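The Bin Cell — Gallery and Upkeep Notes

Posted March 4, 2021

Welcome back to the Plandon shop pages! I've been promising a page on the bin picking cell for ages, and since people keep writing in to ask how we keep it going day after day, I'm going to ramble a bit first and you'll just have to scroll.

The cell is one arm, one gripper and one metal bin on the floor. I look after it most of the time, and Valentin Voicu does the wiring and anything that needs a soldering iron (my solder joints look like chewed gum). The arm came to us through Jerngate with a binder of paperwork, 233 pages, and I've read the parts with coffee on them. The rest I learned by taking covers off.

The bin
We started out with the bin just sitting there, and it walked. Every time the fingers brushed a wall it would shift a hair, and by lunch the taught positions were all wrong and I was chasing them around with the pendant. Now it's held with orange spring clamps at the far corners and it stays put. I check the clamps first thing, give each one a good wiggle, and if one slides I take it off and wipe the rim before it goes back on. The paint is a mess and I've quit caring. There's cardboard under the bin, saved from a delivery of acrylic sheet, and it's lasted much longer than I thought it would.

The cables
Oh, the cables. This is where most of my time goes! The bundle has to be loose enough that the wrist can turn all the way over and snug enough that it doesn't flop down and catch on the rim. My routine is to jog every joint slowly from end to end with one hand on the stop button, watching the loops the whole way. If a loop goes tight anywhere, I let out some slack and start over from the first joint. We broke a sensor wire in our first month by skipping that last part, and Valentin has not let me forget it.

The gripper
I wipe the fingers with a dry rag, then look at the little wires up by the wrist. They're thin and they sit right where things like to snag. After 60 runs I put a wrench on the bracket screws. I used to use a thread locker from Lultex and then stopped, mostly out of laziness, and the screws haven't been any worse for it, so make of that what you will. When a finger gets bent I don't try to straighten it in place anymore. It comes off, it goes in the vise, and I square it up against its partner before it goes back on.

The test pieces
People always laugh at these. We have a yellow plastic corn cob, see-through plastic cups, a crushed soda can, a work glove, and a box of other odds and ends that get swapped in and out. The glove is my favorite check after a repair — it's floppy and flat and it shows up a finger that isn't closing square faster than any hard part will. The cups I go easy on. The can I replace when it gets too flat to be interesting (there's never a shortage of cans around here).

Checking the height
After any work on the gripper I redo the floor height. I bring the tool down in small steps over the bare metal until a slip of paper just drags between the finger and the floor, save that, and back off 2 millimeters. Then I add a piece or two and try it at low speed. Please don't do this at full speed, I've got a scuff in the bin floor to remember it by! Moldovan, the supplier we got our spare gripper brackets from, sends them with the holes a touch tight, so I keep a small round file in the drawer and open them up before I need one in a hurry.

My little log
I keep a paper notebook next to the cell. Date, what I touched, what I heard. That last column sounds silly, but I've caught a dry bearing that way, and a loose cover screw that buzzed only when the arm was reaching low. Thirteen pages so far and it's more use to me than the binder.
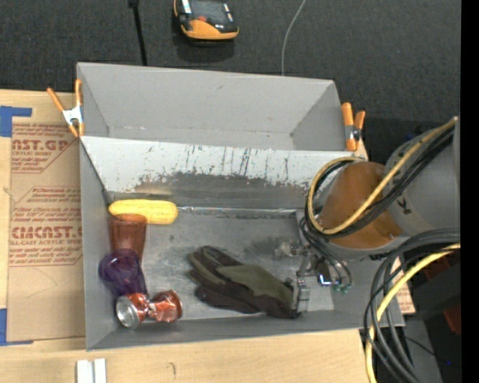 Next on my list is a proper clip for the cable bundle near the wrist. Valentin wants to print one and I want to bend one out of scrap aluminum, so we'll probably end up making both and arguing over them. If you've got a cable setup you're happy with, send me a note through the contact page — I read all of them, though I'm slow to answer when the cell is down.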